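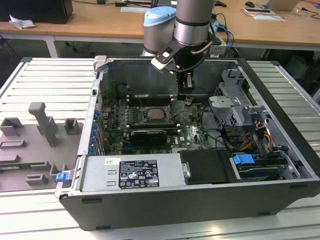

*Arm over the open tower, cell 2, before the afternoon runs.*

February, 16:40

Third protective stop of the day, same place as the other two. The arm comes in over the rear of the case, starts the last descent toward the board, and the controller trips on joint torque. No contact with the motherboard on any of the three. I checked the socket and the memory slots with a flashlight each time and found no marks.

Fault code is 3436 on all of them. The Zillent manual lists it as "external force, wrist" and says to inspect the payload settings. Payload was correct. I re-entered it anyway and it tripped again on the next cycle.

Pulled the log after lunch. Wrist torque climbs before the gripper is anywhere near the case, starting at waypoint 85 and peaking at 100, where the wrist turns to line up the fingers. So the force is coming from the arm side. Ran the same path in air with the tower off the platform. Same climb, slightly lower peak, no trip.

That leaves the cable. It runs along the side of the arm down to the gripper, and at the end of the wrist turn it has no slack left. McKinnon rerouted it last month when they swapped the gripper, and their sheet gives the free length for the old tool, which was shorter. I let out some slack at the upper clip by hand and ran the air path at 10 percent speed. The climb mostly went away. There is still a small bump at 100 that I can't place.

Less happy about the next part. After the second stop the Plilum supervisor software cleared the fault and offered Resume without asking for a local reset. I was standing at the platform with one hand near the drive cage. I did not press it and the arm did not move, but the option should not have been there. Filed as 2857 with Warkstead, marked safety. Until they answer, the cell stays in manual reduced speed and the key stays in my pocket.

Tomorrow: new clip position, measure the cable properly, repeat the air path at full speed with the platform clear. Check whether the bump at 100 moves if I change the wrist angle. Board pick after that, if the trace is flat.

Powered down 17:25.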